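Isumstead Jazz Evenings: Frequently Asked Questions

Everything below applies to the June season at the Benamia Rooms. If your question isn't covered, ring the box office or ask at the door.
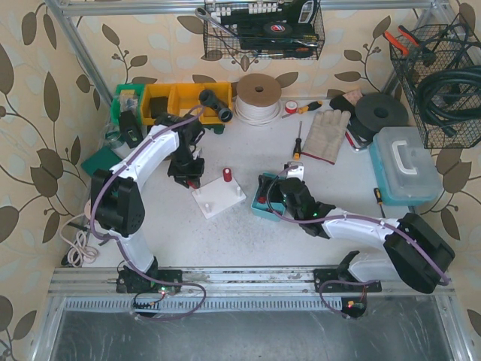
Written by Jarrah Donnelly, programme notes and box office

When are the concerts?

Every Monday in June. Doors open at 7 pm and the first set starts at 7.45. There is an interval of 20 minutes, and we aim to finish by 10.15. The last bus towards the station leaves at 10.40 from the stop opposite.

Who is playing this year?

The Engebretsen Quartet open the season with two sets drawn mostly from their second album, Ristine. The singer Hjørdis Myklebust joins them for the second half. She also has the final evening to herself, with piano and double bass only. The full list of players is on the printed programme and is pinned up in the foyer.

What does Hjørdis Myklebust sing?

Standards for the most part, with a handful of Norwegian folk songs she has arranged herself. Her voice is low and quite dry, and she doesn't use much vibrato. People who know her from the records are often surprised by how quietly she sings on stage. Please keep talk to a minimum during the slow numbers.

How much are tickets?

Tickets are £13 for each evening, whether you book ahead or pay at the door. Under-18s get in free with a paying adult but still need a ticket, so please tell us when you book.

How many seats are there?

The main room holds 244, with 95 of those in the balcony. Seats are not numbered. If you want one of the tables near the stage, come when the doors open. The balcony has a better view of the piano keyboard, but the sound is a little thinner at the back.

Is the building accessible?

The main room is level with the street and there is an accessible toilet beside the cloakroom. The balcony is reached by stairs only. Wheelchair spaces are at the front left and can be held for you until the music starts. There is a hearing loop in the main room, which works best in the middle rows.

Can I buy recordings?

Yes. The quartet bring CDs and a small number of LPs, sold from the table by the exit. Ristine was pressed in a run of 400 on vinyl and is not expected to be repressed. Cards and cash are both accepted.

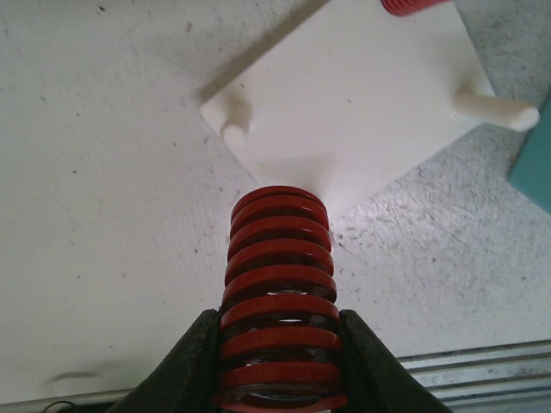 Can I record the concert or take photographs?

No sound or video recording, please. Photographs are fine during the first two numbers of each set, without flash. Myklebust has asked for no photographs at all on the final evening.

Is there food and drink?

The bar is open before the music and during the interval. It serves beer, wine, soft drinks and coffee. There is no hot food, only crisps and nuts. You can take drinks to your seat.

Can I get a refund?

We refund tickets up to 24 hours before the concert. After that we can move you to another evening in the season if there is room. If we cancel a concert, you get your money back in full and don't need to do anything.

Is there parking?

There is no car park at the Benamia Rooms. Street parking is free after 6 pm on both sides of the road, except in the bays outside the chemist.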